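The Drink on the Table: Speaker notes
Nithin Menon, Follport site day, July, 2 p.m. slot (right after lunch, thank you, Hawi)

30 minutes including questions. Do not do the long version of the Brastard story.

Open cold, no hello. Click straight to the tables. Let them look for a bit before talking.

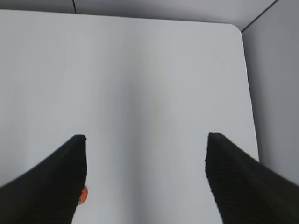
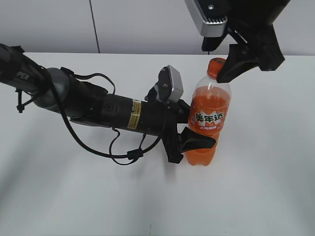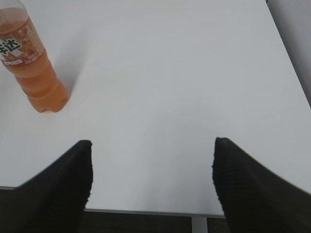
Slides 2 to 4. White table in all three, orange soda in the second and third.

Say: I want to talk to you about where you put your drink. (Pause. Somebody will move a cup. Thank them by name if you know it.)

SLIDE 2
A white table with a rounded corner and next to nothing on it. There's one small thing down at the lower left. Ask if anyone spotted it. Most rooms don't until you say so, and after that they can't look at anything else.
This is the point of a pale, plain surface. It makes every object your business. We picked white tops at Classka so we'd see crumbs and screws and pen caps. We did see them. We then had to pick them up, and I don't remember that part being in the proposal.

SLIDE 3
Orange soda, Mirinda, cap on, standing upright. The level is below the shoulder, so it's at the stage where people stop calling it "my drink" and start calling it "that bottle."
Ask: is this clutter? Hands up. Expect a split. If it's all one way, ask who'd be fine with it next to their laptop.
My own answer is that it depends on whether the cap is on. Mahlet's answer is that it's clutter. Mahlet has better tables than I do.

SLIDE 4
Same sort of look from up high. Most of what you get is table, with the bottle off in the top left corner. Plenty of space left. And yet if you sat down here you'd work at the other end, wouldn't you? I would. I'd give a soft drink half a table and feel polite about it.
Look at the foot of the bottle, the lumpy petal shape. Good design for fizzy drinks. It also has an annoying way of trapping one drip and printing it on the furniture as a small flower. (Flower line got a laugh at Workneh, got nothing at the dry run. Keep it short.)

SLIDE 5, text only: "Whose is it?"
The real trouble with a shared table. Everyone is too well brought up to throw out a drink that might belong to someone. So it stays through the morning, and through the afternoon, and the person it belongs to has gone home and bought another.
Brastard story, SHORT version: we had 4 shared tables and one bottle of iced tea that got moved from table to table for most of a month. Everyone who needed the space shifted it to the next one over. It was wiped under. It was dusted. Anisa finally drank from it on a dare, no, skip that, she'll be in the second row.

SLIDE 6, what we tried
First attempt, labels. Masking tape and a marker on the windowsill, write your name on it. We got some lovely names. I don't believe we employ a Duchess.
Second attempt, an end-of-day sweep. Worked fine until the sweeper was on vacation.
Third, the tray. A cheap tray with a lip, on a shelf behind each table, at standing height. Drinks live on the tray. Anything on the table at closing goes to the tray, anything on the tray in the morning goes in the trash. Mitiku set this up in an afternoon and has been unbearable since.
Give the tray its due. People don't feel rude moving a bottle eighteen inches. They feel terrible binning one. The tray splits the job between the two kinds of people you have.

SLIDE 7, cost
The trays were cheap. The table we refinished after the grape juice was $2,000. Leave the number up and say nothing. Drink some water here. (From the bottle on the floor. Somebody always checks.)

SLIDE 8, objections, in the order they come
"We're adults." Yes. So was the grape juice person.
"Just ban drinks." Tried it for a week at Workneh. People put them inside the drawers.
"Why not darker tables?" Because then you set your sleeve down in it. I'd sooner see it coming.
"What about coffee?" Coffee is a separate talk and I'm not well enough to give it.

If running late, cut slide 8 and go to the ask.

THE ASK
One shelf, one tray, one closing time, all written on the same card. Try it on the worst table first. Everybody here already knows which one that is, and I can see two of you looking at each other.

Go back to slide 4 for questions and leave it there. It's cheerful, and the orange shows up well even on that projector.

Notes to self
Get the adapter from Hawi before lunch.
Ask Mahlet if she minds being quoted.
Slides 3 and 4 look washed out with the blinds open. Close the left-hand ones.
Take own bottle away afterward. Last time it was still on the lectern when Anisa spoke, and she worked it into her opening.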